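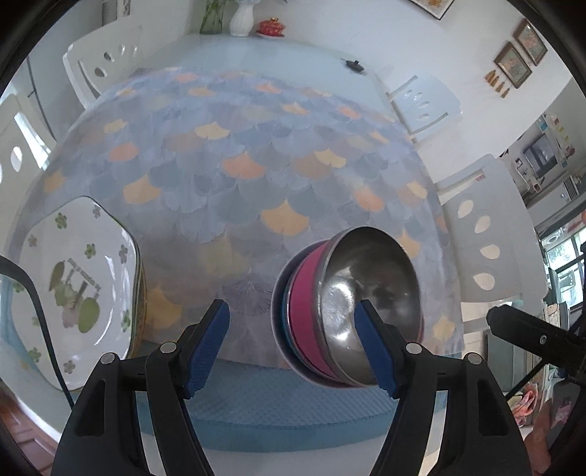

Teller links, Schüsseln rechts, so stehts grad aufm Tisch

Forum > Haushalt & Küche > Geschirr, Besteck, Tischwäsche

**muschelgrau**
Hallo zusammen, kurze Frage, muss heute noch entscheiden. Wir haben bei uns zu wenig Schrank (Hängeschrank von Brestura, die schmale Ausführung, Innenhöhe 36 cm) und jetzt stehen die weißen Teller mit dem gewellten Rand und die Metallschüsseln erstmal auf dem Esstisch. Die Teller sollen für jeden Tag sein, die mit den Blümchen drauf. Frage 1: Teller unten und Schüsseln oben drauf, oder lieber getrennt? Frage 2: passt das Geschirr überhaupt zur Decke? Fächermuster, gelb, pfirsich, blaugrau, bisschen lila. Mein Mann sagt zu unruhig. Ich find die Decke toll.

**kesselflicker_b**
Getrennt. Metall auf Glasur gibt graue Striche, kriegst du kaum wieder weg. Bei mir 7 Teller versaut, alle aus dem gleichen Service.

**Tante_Emaille**
Quatsch, das sind Abriebspuren, bisschen Scheuermilch und fertig. Ich stapel seit Jahren alles übereinander. Die Schüsseln sind außen doch farbig, pink seh ich und drunter blau, da kommt der blanke Stahl eh kaum an den Teller.

**kesselflicker_b**
Und der Boden? Mit dem steht die Schüssel ja drauf. Küchenkrepp dazwischen is das mindeste.

**muschelgrau**
Ok Krepp hab ich da. Boden schau ich nachher mal nach, bin grad am Telefon

**lotte_im_norden**
Zur Decke: ich würd die Teller mal einzeln hinlegen statt im Stapel, sonst sieht man ja nix. So gestapelt wirkt das Muster immer viel kleiner. Und dann von der Tür aus gucken, nicht direkt von oben.

**muschelgrau**
So, mal ausgelegt. Zwei von den eckigeren mit dem grünen Blattmotiv und dazu der große runde, der ist so cremeweiß mit hellblau. 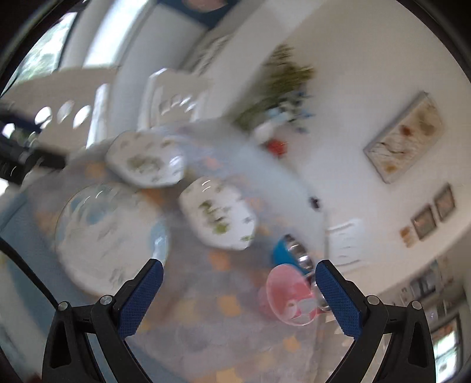

Der runde passt farblich eigentlich besser zum Blaugrau find ich, aber die eckigen mag ich lieber. Das Grün kommt in der Decke halt nich so vor. Überlege ob ich mische oder den runden nur für Kuchen nehm.

**lotte_im_norden**
Mischen! Weiß ist doch überall drin. Grün und Pfirsich geht immer, guck dir mal die alte Serie Tomoana an, die hatte genau die Kombi.

**Tante_Emaille**
Seh ich anders. Bunte Decke = einfarbige Teller. Muster auf Muster geht nur wenn eins davon ganz klein ist. Da muss ich dem Mann mal recht geben, sorry.

**kesselflicker_b**
Die Blümchen SIND doch klein. Nur das Bild in der Mitte ist größer und da liegt dann eh das Schnitzel drauf.

**muschelgrau**
lol stimmt. Also Stand jetzt: Decke bleibt, eckige für jeden Tag, runder für Kuchen, Schüsseln ineinander und extra. Nur wohin damit, im Schrank wirds mit der breitesten eng. Die unterste is die mit dem grau-lila Rand, die geht grad so quer rein.

**Fultside_Fan**
Gibt so Regaleinsätze aus Draht, Fultside macht welche, da kommen die Teller unten und die Schüsseln oben. Hab zwei davon, wackeln etwas. Vorher Fachboden messen!! Ich habs nicht gemacht und durfte zurückschicken

**Tante_Emaille**
Oder Schüsseln in den Unterschrank zu den Töpfen, kostet nix.

**muschelgrau**
Unterschrank ist voll, da ist der Pitonura-Bräter drin und der bleibt. Ich mess mal und bestell dann im Januar. Danke euch, muss los, Decke abbügeln hab ich auch noch nich

**kesselflicker_b**
Krepp nicht vergessen

Ähnliche Themen
- Metallabrieb auf Porzellan entfernen, was hilft? (166 Antworten)
- Tischdecke gemustert, welche Servietten dazu?
- Regaleinsatz Fultside: Erfahrungen
- Hängeschrank Brestura, Fachboden nachkaufen
- Zeigt her eure gedeckten Tische (271 Antworten)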